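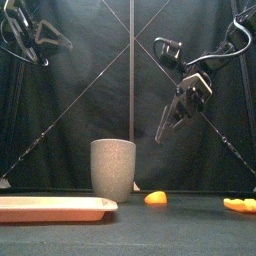 A light gray cup with speckles, and a shallow tray in pink-orange.

How Does Mud Turn Into a Cup?

Have you ever squished wet mud between your fingers and made a tiny bowl? It probably looked great until it rained. Then it went right back to being mud! So how can a pottery mug hold hot cocoa day after day without melting into a puddle? The secret is fire, and it is one of the oldest and best tricks people have ever learned.

Starting With Clay

Clay is a special kind of dirt made of super small, flat grains. It forms when rocks break down slowly over thousands and thousands of years. When clay is wet, a thin layer of water sits between the grains and lets them slide past each other, a bit like playing cards on a slippery table. That's why you can push it, pinch it, and roll it into a snake, and it stays the way you left it. Try that with sand!

Kumiko Wada makes pots in the town of Hullisden. Before she shapes anything, she squeezes and folds the clay over and over, the way a baker kneads bread. Potters call this wedging. It pushes out air pockets and makes the clay the same softness all the way through. "My record is 11 mugs in one morning," she says, "and my arms were like noodles afterward."

Drying Out

A fresh pot is soft and floppy. As it dries, water leaves and the grains move closer together, so the pot shrinks. When it is partly dry, potters say it is leather hard. It feels firm and cool, and this is a great time to add a handle or carve a pattern.

When it looks all dry, the pot is called greenware (even though it usually isn't green at all). Be careful with it! Greenware can snap like a cracker. And if you dropped it in a bucket of water, it would turn back into mush.

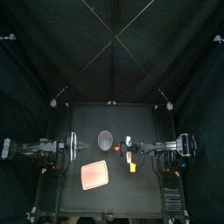 Why doesn't a finished pot turn back into mud when it gets wet?
The heat of the kiln changes the clay for good. It drives out water that was locked inside the grains themselves, and adding water later can't put them back the way they were.

Into the Kiln

A kiln (many people say "kill," and many say "kiln," so pick your favorite) is an oven that gets much, much hotter than the one in your kitchen. It has to warm up slowly. If there is still water in the clay, it can turn to steam, and a trapped puff of steam can blow a pot to pieces!

Kumiko's big kiln can hold 262 small bowls, stacked on shelves. Her helper, Malachy Conneely, loads it, and then comes the hard part: waiting. The kiln needs a long time to cool before anyone opens the door.

A Coat of Glass

Most pots go through the kiln twice. Before the second trip they get a coat of glaze, a runny mix of ground-up minerals and water. In the heat the glaze melts, and when it cools it becomes a thin layer of glass stuck tight to the pot.

Colors come from metals in the glaze. Copper can make green, cobalt makes a deep blue, and iron can make brown, yellow, or even black. Little bits of iron in the clay can also melt up through the glaze and leave dark freckles. Kumiko has 40 test tiles hanging on her wall, every one a different recipe, and her favorite is a blue that came from a mistake!

Words to Know

Wedging: squeezing and folding clay to get it ready
Greenware: a pot that is dry but has not been fired
Kiln: a very hot oven for pottery
Glaze: a coating that melts into glass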